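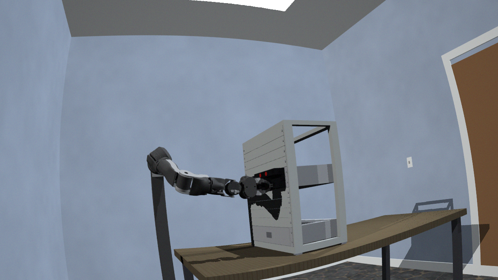

OK so I said I'd write up the school bus mess in Handell once I'd calmed down. I've calmed down a little. Thread.

When they closed the high school in Purar after the flood, the district told those families their kids would have a seat in Handell by August. And they did get seats! What they didn't get was a ride.

It's 50 minutes each way if you have a car. A lot of people over there don't, or they have one and it leaves for work at 5 in the morning.

So the parents got together and started driving in shifts. Then the road past Halvorsen washed out again and the shifts fell apart, and for weeks a bunch of kids just didn't go.

Here's the part that got me. The older ones started holding lessons for the younger ones in the feed store. Algebra on the back of seed posters. I sat in on one and I was lost by the second problem (I'm 41, don't laugh)

Craig Swanson taught history in Purar until the closing and he's been going out there 2 evenings a week. Unpaid. He told me he'd rather be tired than sit home reading about it.

Meanwhile 832 people signed the petition for a bus. That's a big chunk of the valley!! The district's answer was a letter saying they're "reviewing transportation needs." It was 4 sentences long. I've had longer letters from my dentist.

I'm not saying these folks are heroes, they'd hate that. They're worn out and they want a bus.

Next board meeting is in Seltero, at the old library, upstairs. If you can get there, please come, and if you've got room in your car reply and I'll match you up with someone who needs a lift.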